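Home | Issues | Authors | Search

3.2 Countertop appliances and standby load

Small kitchen appliances were treated as a separate load class. Each household kept a plug-in Staltik meter on the kitchen circuit for 45 days, and readings were stored at intervals of 6 seconds. Devices with a rated power below 500 W were grouped under "minor loads" and left out of the fitting step. Toasters and toaster ovens draw power in short blocks with sharp edges, so they can be separated by a simple step detector. Blenders are harder. Their motor current changes with the contents of the jar, and the same unit may give several signatures in one morning. 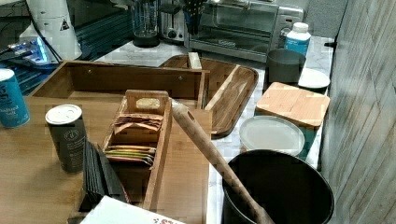
Figure 4. Blender, two-slot toaster and toaster oven on a kitchen countertop.

The detector returned 784 heating events across the Deng and Cuvley sites. Events that overlapped in time were split with the method of Lytvynenko (Section 2.4), which assumes that no two heating elements switch within the same sampling interval. The assumption failed most often at breakfast, when toaster and kettle cycles began together. Overlaps left unresolved after the second pass were assigned to the larger load. Standby draw was estimated from the night readings only, between 1 and 4 a.m., and is reported per household in Table 3.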